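Workshop tips: setting up a small arm for towels and a laundry basket

These notes come from the arm we run on the shared bench at Skemville. The arm kit is a Suvarna, the controller a Jurum board, and the gripper is a plain two-finger type with a camera at the wrist. Most of the lost time came from the table and the cloth. The code was the easy part.

Start each session with a single folded item and leave open table around it. Keep the fingers wide until the approach is finished. A square fold with the layered side facing a finger is easier to pinch than one loose edge. 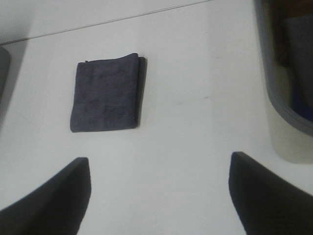

Folded towel ahead of the open gripper, container to the right.

Check the bench surface before teaching any positions. Ours is white, and a dark towel separates from it well under even overhead light. Side lamps make hard shadows that our segmentation script reads as cloth. Wipe off scuffs. If the top is made of panels, mask the joint in software or keep the pick area on one side of it.

Set the grip force low and raise it in steps of 2 percent. Write the final value on tape and stick it to the controller lid. Kanako Yoshida ran 100 picks on one setting in November and found that the finger pads needed cleaning well before the end. Isopropyl on a lint-free rag, then let them dry.
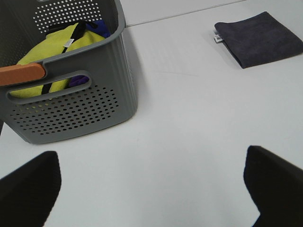

Basket choice affects the drop routine more than arm speed does. Use one that is rigid and will not fold when a finger touches the rim. Teach the release point from above the opening, clear of any handle. The gray plastic one has an orange handle on the front side, so the path has to come in higher there. Straps are a second hazard: the black one across the yellow-green cloth could hook a finger on the way out. Tuck straps under before a run. Care labels, such as the white one at the end of the navy towel, are useful for telling which way the fold faces.

Cable: leave slack for full wrist rotation and clip it at three points. We use Skoltance clips, the reusable kind.

Logging: save one frame per pick and delete the oldest past 3000. Home the arm before switching off.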